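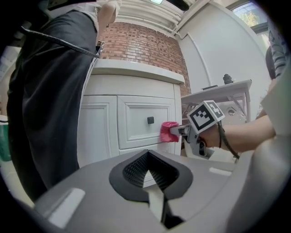
4. Cleaning and care of the cabinet
Please read this section before the first cleaning and keep it together with the assembly sheets. It is valid for all Plistard cabinets with painted raised-panel fronts, in white and in the other colors. For the front panels, a soft cloth is enough. It can be bunched up like the pink one in the gray gripper jaws and pressed against the face of the drawer, but do not push with force on the edges of the panel. The small square black knob is cleaned separately, see 4.3.

4.1 What you need
- Two soft cloths, one for washing and one for drying
- A bowl with lukewarm water
- Mild dish soap, a few drops only
- A soft toothbrush, for the grooves of the panels
- The small screwdriver from the Plistard accessory bag

Do not use scouring powder, steel wool, melamine sponges, or any cleaner with bleach or ammonia. The paint becomes dull and this can not be repaired by polishing.

4.2 Fronts and countertop
1. Close the door and the drawer fully.
2. Remove dry dust first. Start at the top and go down.
3. Put the washing cloth in the soapy water and wring it out well. It must be damp and never dripping.
4. Wipe the countertop in long strokes. Go also under the overhanging edge with your fingers inside the cloth. Grease collects on the underside and is easily forgotten.
5. Wipe the flat middle of each panel, then the raised border. Follow the direction of the groove.
6. If dirt stays in the corners of the groove, use the toothbrush with very little water.
7. Wipe one more time with clean water, then dry all surfaces with the second cloth.

Caution: Water that stands in the groove or along the lower edge of the drawer can enter under the paint. Dry these places at once.

Note: For stains of coffee, tea or tomato, lay the damp cloth on the stain for 2 minutes and wipe again. Repeat if necessary. Do not scratch with the fingernail.

4.3 Knob
1. Wipe the knob on all sides with the damp cloth. Dry it.
2. Check if the knob turns under your fingers. If yes, open the drawer and tighten the screw from the inside while you hold the knob straight with the other hand.
3. Stop when you feel resistance. A screw which is too tight will press the knob into the panel and leave a mark.

If the knob is damaged, order the replacement set Plova 184. It contains one knob and one screw. The older Galli knobs have another thread and do not fit.

4.4 Inside of the drawer
1. Empty the drawer and pull it out to the stop.
2. Take out crumbs with a dry brush or a vacuum cleaner at the lowest power.
3. Wipe the bottom and the sides with the damp cloth.
4. Leave the drawer open for 60 minutes before you put the contents back.

Caution: Do not oil the runners. Oil holds the dust and the drawer will become heavy to move. If the drawer still does not run smoothly after cleaning, see section 6, Adjustment.

4.5 How often
Wipe the fronts every week and the inside of the drawer when needed. Check the knob screw every February, together with the hinges of the door.

Text of this section: Ingrid Haddad. Last changed 4 April 2026.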